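The job at Hurier paid for 200 clean runs, and by lunch Folasade had 70 of them and a sore thumb.

"You're still shaking at the end," said Souad Ashour, who had come over from the Tultville office to see how the money was being spent. "Will it learn the shaking?"

"It learns whatever I do."

"So it will learn to be tired."

Folasade Isah squeezed the handle and let the fingers close on air. She had been hired because she was good with her hands. She used to fix clocks. Now she walked to the counter, reached, gripped, let go, walked back, and somewhere a machine that had never stood at a sink was supposed to get the idea.

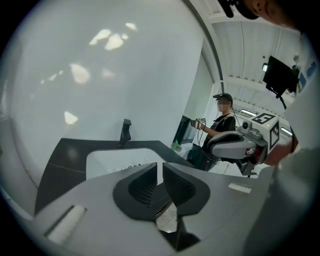
"Explain it to me again," Souad said. "As if I were paying for it."

"You are paying for it."

"Then explain it well."

So Folasade explained. You hold the tool the way the arm would hold it. You do the task. The cameras keep the view from the hand, and the markers say where the hand was. Later the people at Prirer run it all through their system, and the arm does what you did.

"Does it?"

"They have a video."

"I've seen the video. It's 11 seconds long." Souad leaned on the wall. "My father taught me to drive by holding the wheel over my hands. For a month I could only turn left, the way we turned onto our street. He told everyone I could drive."

Folasade laughed, but she thought about it through the next run, and the one after. She tried coming in from the other side. She tried going slower. On the third she missed on purpose, opened the fingers, and went back for a second try, the way a person does in a kitchen without thinking about it.

"That one's ruined," Souad said.

"Maybe that's the only one worth having."

"The contract says clean."

"I know what it says."
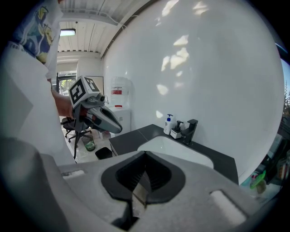 The contract had been written by a man at El Sherbiny who wanted a number he could put in a report by July. He had asked for 200 because it sounded like a lot. Folasade had once asked him how many times he'd had to be shown how to wash a cup, and he had written back that he would look into it.

"Seventeen," Souad said, reading down the log. "You've thrown out 17 this morning. What was wrong with them?"

"I bumped something. I stopped to think. I changed my mind."

"And those are gone?"

"They're in a folder." She flexed her thumb. "I'm supposed to delete it tonight."

Souad read a little longer. She didn't believe in the arm, and she had said so in two meetings. She wasn't sure she believed in the folder either — a pile of mistakes was still a pile of mistakes.

"Don't delete it," she said. "And put the last one in there too."

Folasade wrote down the name of the run, picked up the tool, and went back to where she always started. Then she took a step to the left and started from there.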